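Fitura Lanes forum > League Talk > Handicap for the spring doubles?

Yaowalak Rojanasak
April 7, 2018
Hi everybody! So the Jondudska doubles start soon and I'm still not sure how we're doing handicap. In January we used 90 percent of 210 and I thought it was lovely – the newer bowlers stayed in it right to the tenth frame. Flor and I finished with 1,184 over the night and still lost by 18 pins, and I went home happy (well, mostly happy).

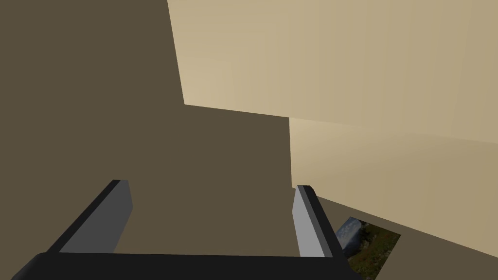
Flor Quintero
I love bowling with you, Yaowalak, but I wasn't happy! We gave away so many pins that the other pair could miss spares all evening and be fine. I'd go down to 80 percent and see how people feel after 2 weeks.

wumbei_lefty
Please don't, 80 is rough on those of us averaging 130. My wife would quit, and she brings the brownies.

Yaowalak Rojanasak
Oh no, we need the brownies. Could we meet at 85?

Flor Quintero
I can live with 85, as long as averages come from the full winter season and not just the last few nights. I'll ask at the desk on Tuesday.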